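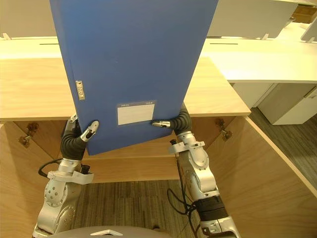
Blue plastic file box, label on the front still blank.

## Sorting household papers into file boxes

Most paper in a house can go into a few flat plastic file boxes and one cupboard with doors. I have kept ours this way for years, and the notes below are what I would tell anyone starting from a carrier bag of old bills.

### Before you buy boxes

Measure the cupboard first, the depth above all. A box that sticks out past the shelf stops the door closing, and you won't notice in the shop. Take off a little for the hinges as well – mine take up 2 cm on each side.

Get boxes that hold A4 without bending the corners. Plastic wears better than card if the cupboard is on an outside wall. Centhorpe do a plain one that opens along the narrow side. The Sturkano ones are cheaper but the catch goes after a while, and then you are tying them shut with ribbon. One colour for the whole house looks tidy, but two colours are easier to live with if two people keep papers.

### Labels

Write the label after the box is full. If you write it first you end up with a box called "Insurance" that has the boiler manual in it.

- Pencil for the first month, pen after that.
- Put the label low on the front if the boxes will stand upright, so you can read it when a hand is holding the top.
- If the box has a little holder for a card, use that for the year and the sticker for the subject.
- Old stickers come off with a hairdryer on low and a drop of cooking oil. Wipe the oil off with washing-up liquid or the new one won't hold.

Fouzia Memon, who lives downstairs from us, writes the contents on a sheet of paper and puts it in on top as the first page. I have copied this and it saves a lot of rummaging.

### Filling

Don't pack a box tight. Leave a finger's width so the papers can be leafed through without taking the lot out. Take out paper clips, as they rust and make one corner thicker than the rest. Staples can stay.

Heavy things such as manuals go at the bottom and loose receipts go in an envelope. Last time I did ours I got 129 sheets out for shredding, mostly bank letters and a surprising number of takeaway menus.

### Putting them in the cupboard

Clear the top of the cupboard and open both doors fully before you lift anything.

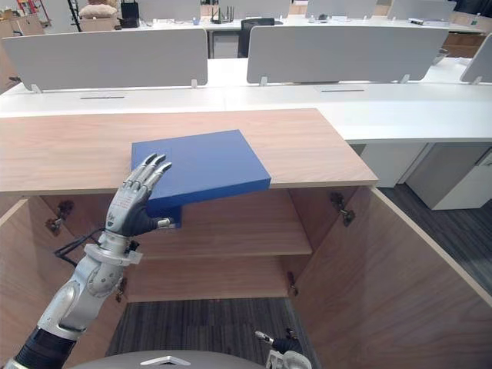
Flat boxes are best laid down on the shelves, no more than three deep, with the one you use most on top. Upright ones need something solid at the end of the row or they slump and the papers curl. A brick wrapped in an old tea towel does the job.

If you rest a box on the cupboard top while you make room inside, push it well back. Filled boxes are heavier than they look and a slippery plastic one will slide off with a small knock. Wipe the shelf and let it dry before anything goes on it.

### Keeping it going

Have one tray for new post and empty it every 12 weeks or so. Go through the whole cupboard once a year. We do ours in May, when the council tax letters have all come and the heating is off.

Birth certificates, passports and the house deeds should not be in with the rest. Keep them in their own box, and tell someone else which one it is.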